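How to Prepare a Business Records Package for an Outside Valuation

Merker Practice Guides
Last reviewed: Tue 19 May

Owners who request a valuation for the first time are often surprised by how many records the analyst asks to see. The request list can run to several pages, and the work cannot begin in earnest until most of it has been answered. This guide explains how to assemble the package in an orderly way. It applies to closely held companies of up to 100 employees. Larger companies should use the extended checklist available from the Darkovden office.

Before you start

Confirm three points with the analyst in writing: the valuation date, the standard of value, and the interest being valued. A package prepared for the wrong date will have to be rebuilt. If the interest is less than the whole company, state the percentage and the class of shares or units.

Name one person inside the company to receive all questions. Requests that go to several people at once tend to be answered twice, with different figures.

Step 1. Gather the financial statements

Provide complete annual statements for the last five fiscal years, including notes. State whether each set was audited, reviewed, or compiled. If the company changed accountants during the period, identify the year in which the change took place.

Interim statements should run through the month end closest to the valuation date. Where the fiscal year ends in February, include the matching interim period from the prior year so that the two can be compared.

Step 2. Add the tax returns

Include every federal and state return for the same years, with all schedules. Amended returns should be placed directly behind the originals. Do not remove pages that appear to be unimportant.

Step 3. List adjustments for unusual items

Prepare a one-page schedule of income and expenses that are not expected to continue. Common entries include lawsuit settlements, moving costs, insurance recoveries, and personal expenses paid by the company. For each entry, give the year, the amount, the ledger account, and a one-line explanation. Attach support for any entry the analyst would have difficulty tracing.

Owner compensation belongs on a separate schedule. Report salary, bonus, retirement contributions, and benefits for each owner and for any family member on the payroll, together with a short statement of duties.

Step 4. Collect the governing documents

The analyst will need the articles, bylaws or operating agreement, and any buy-sell agreement, with all amendments. Transfer restrictions can affect the conclusion of value and should be flagged. Include records of any past sale of shares, even between relatives.

Step 5. Document assets and obligations

Supply the fixed asset register and depreciation schedule as of the valuation date. Mark equipment that is idle or has been disposed of but remains on the books. Add copies of leases, loan agreements, and guarantees. If real estate has been appraised, include the full report.

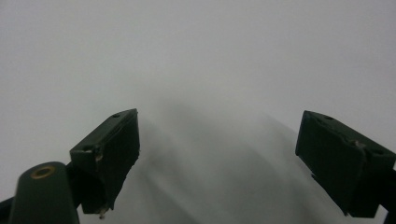
Green gripper fingers against a pale backdrop.

Step 6. Number and index the package

Assign each document a number and enter it in a single index. The Kover index form has 11 sections, which follow the order of most request lists. Leave a section in place when it does not apply and enter "None" beside it. A blank entry will be read as an open request.

Files should be sent in searchable format where possible. Spreadsheets must be supplied with their formulas intact.

Step 7. Review before release

Have the company's accountant compare the statements with the tax returns and explain any differences in a short memo. Counsel should review the package for privileged material if the valuation relates to a dispute. Keep an exact copy of everything sent, along with the transmittal letter.

After delivery

Expect a management interview and at least one round of follow-up questions. Answer in writing and add each response to the index under a new number. Documents that come to light later should be sent promptly, even if they are unfavorable to the company's position.

Users of the James document portal should note that shared folders close after 78 days without activity. An extension may be requested from the portal's account page.

Related guides: Choosing a Valuation Date; Form 2, Owner Compensation Schedule; Responding to Follow-Up Requests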